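Risstead Flight Academy – Instructor Vacancy

Risstead Flight Academy invites applications for one full-time multi-engine instructor, to begin in June. Applicants must hold current CFI and MEI certificates and have at least 300 hours of instruction given.

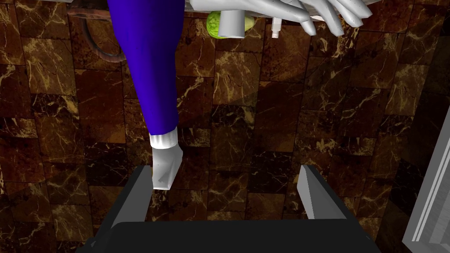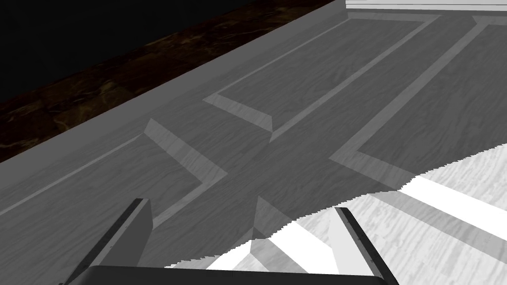
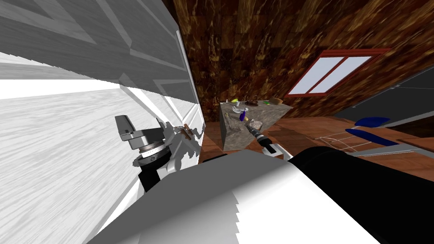 The instructor will teach ground and flight lessons for the commercial multi-engine course – up to 42 hours per week, including briefings. Student records are kept on paper in the briefing room, in a white cabinet with a small brown handle, and must be signed after each lesson. Housing is not provided.

Send a resume and copies of certificates to Angelica Talavera, Chief Instructor, Risstead Flight Academy, Office 211.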